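Cakasby Guest House: Questions We Get Asked

What time can I check in?
From 3 p.m. If you turn up at noon we will take your bags and point you toward lunch, which is as much as we can do while somebody else's sheets are still in the dryer.

Is breakfast included?
Yes, from 7 until 10. The waffle iron has its own opinions about doneness. Please don't argue with it or turn the dial past 2.

Do you have parking?
There are 2 spaces behind the building, and they go to whoever gets there first. The street is free after 6 p.m. The Zirnero Bakery lot is also free after 6, until they open at 4 in the morning and want it back, loudly.

How many rooms are there, and which one is quiet?
Nine. Ask for Uvis, at the back. Cozma is prettier but faces the street, and the bakery trucks have never learned to whisper.

Can I bring my dog?
One dog per room, well-mannered. We apply the same standard to husbands.

Do I really have to take my shoes off?
You do. The carpets went in last September and Atieno Mabula, who owns the place and paid the $3,820, would like them to see a second September. Shoes come off at the front door and go in the cubbies. Socks are fine. Bare feet are your business.

Are slippers provided? 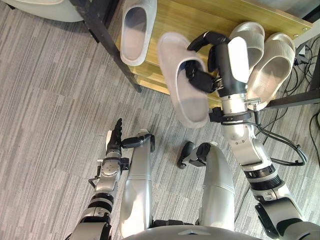

Slippers are free to borrow for as long as you stay. They're all white, with closed toes, and you slip them on, so there's nothing to tie or buckle. Take a pair from the wooden shelf and put them back there when you leave. They come in small, medium and large. If you're between sizes, go up, unless you enjoy walking like a geisha in a hurry.

Can I keep the slippers?
No. People do anyway, and we have stopped being surprised. A new pair is $6.20 at the desk if you've grown attached.

Can I wear them outside?
To the mailbox, no. To the porch, no. During a fire alarm, by all means.

What if I lose one?
Look under the bed, then ask the dog. After that, tell the desk and we'll find you another pair.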